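Visit report: open day at Ugwu, the hat table

I went to the open day at Ugwu on 6/13/25 because I sell hats. It is a small shop, and for a long time I had a question about display stands which no supplier could answer well. At Ugwu there was a table with a soft hat and a wire stand, and I stayed beside it much longer than I planned.

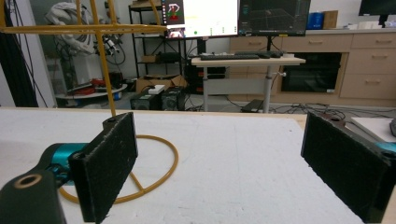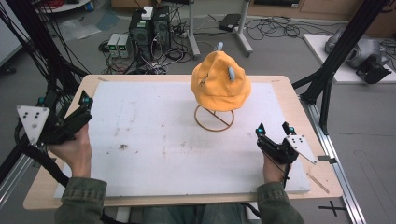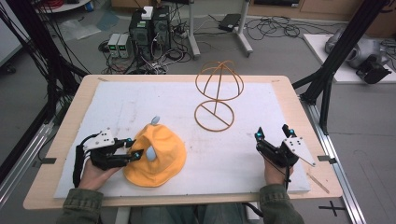
Damir Georgiev
Shop owner, Madar Hats, and writer of these visit notes

First, how to get there. The building is behind the old tram depot, and the entrance is on the side street. I walked two times past the door before I saw the small sign. Registration was quick, the coffee was too weak, and we received a paper map on which the upstairs rooms had wrong numbers. After the first hour everybody was following everybody else, so it did not matter much.

The hat on the table was a bucket hat in orange-yellow, with little light-blue ears on top. For children this kind sells very well in my shop, and adults buy it also, more than they admit. The difficulty with it is always the same. A soft hat has no shape of its own. You put it down and it falls into a small heap, and a customer who sees a heap does not pick it up. Lying on the white board it looked like something left on a bus. On the stand it was a hat again, still a little creased, with the brim hanging down over the ring and the ears easy to notice.

I have in the shop mostly solid heads, the foam type, bought from Madmont in April. They are cheap and they hold a felt hat nicely. But a soft hat sits on them too tight or too high, and the foam collects dust and hair. The wire stand is another idea. It has a flat ring at the bottom, one post, and a dome made from bent wires on top. You can see through it, so the hat gets all the attention. It also takes little space in the eye, if I can say it so. My window is narrow and I must think about this.

I had also doubts. Thin wire can leave a line in soft cotton if the hat stays there for weeks, and in my window they stay for weeks. A lady next to me, who makes costumes for a theater, told me that she puts a piece of old stocking over the dome and the lines do not come. I have not tried it yet. She also said that ears and other small parts must be pulled out with the fingers from the inside, never from the outside, or the stitches become loose. This I knew already, but I was glad to hear it from a person with more experience.

The white board under everything is a thing I would like to copy. It is foam board, a large piece covering most of the table, and a bright hat looks very good on it. It shows every mark, however. There were gray smudges and scuffs on it, and in a shop this would annoy me by lunchtime. Clamps at the edge of the table are a good idea too — I use tape, and tape leaves glue on the wood.

After the hat table I saw the rest. The talk about packaging was for bigger companies, with orders of 2,000 boxes and more, and I understood maybe half. The Pinelari people had a stand in the corridor with fabric samples, and I took four home: two cotton, one linen mix and one waterproof which smells of paint. The lunch was sandwiches. I recommend to bring your own if you don't eat cheese.

What I did at home: I ordered two wire stands, a low one and a taller one, and I moved the foam heads to the back wall, where the felt hats are. The window will have only soft hats this summer. If the wire leaves lines, I will write it here.

For other shop owners who want to go next year: come early, because the rooms upstairs become very warm. Wear comfortable shoes. Entrance costs 8 euros and you can pay by card at the desk. There is a place for coats, but it is not guarded, so I kept my bag with me all day — a little heavy with the fabric samples by the end.

Recent notes
Madmont showroom: foam heads, felt heads, prices
How I store straw hats in winter
Pinelari fabrics, first impression
A narrow window and what fits in it

Get the visit notes by email. We write when there is something to write. Subscribe

This site uses cookies to remember your language. Accept | Read more

© Madar Hats | Contact | Back to top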